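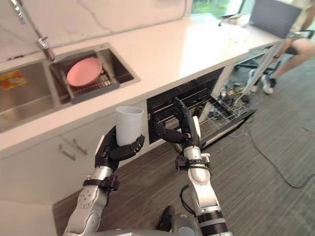

4.3 Working at the counter: handling cups and open appliances

Read 4.1 (stop button) first. Applies to both arms, Drekura hands, kitchen set-up only.

Before you start

1. Sweep the floor. Cables, bags, offcuts, all of it against the wall or up off the boards. Anything crossing the base's path gets taped flat or moved.
2. Check the stop button. Press, release, reset. Every session, not just the first of the day.
3. One operator, one spotter. Spotter may sit, but outside the 400 mm line with both arms down, and hands off the counter while the arms are live.
4. Look at both wrist clamps. Screws tight, no gap. If a clamp turns by hand, stop and tell Joonas Lindqvist.
5. Forearm cable: leave a loop, not a long one. It must not reach a door handle at full stretch.

NOTE: Empty the sink of packets and wrappers if the task uses the sink. Otherwise leave it.

Picking up and holding

6. Plastic cups only untill the grip check is signed off. No glass, no china.
7. Grip setting 11 for cups. Do not go over 13, thin rims will bend.
8. Palm up to carry. Thumb round the side, never inside the rim.
9. Second hand stays open and empty until the first one has stopped moving.
10. Half speed near the taps. The hands are not sealed against water.

CAUTION: A folded-down door is a trip edge and a knock hazard. Don't rest an arm on it, don't park the base against it. Keep the wrist above door height when crossing.

CAUTION: Never reach between the two hands to take a cup. Ask for release, wait for the tone, take it from the side.

Loading racks

11. Racks fully in or fully out. Half-way is how fingers get caught.
12. One item at a time. Cup goes in rim down, hand opens, hand backs straight out. Then turn the wrist, not before.
13. Dropped something? Stop button, then pick up. Not the other way round.

Finishing

14. Arms to rest pose, power off, wait about a minute for teh joints to settle.
15. Shut the door by hand. Wipe the hands with a dry cloth.
16. Fill in form 126. Near misses too. Forms go to Wing-yan Kan.

Changed in August: step 9 added, speed limit near taps lowered (P. Yau).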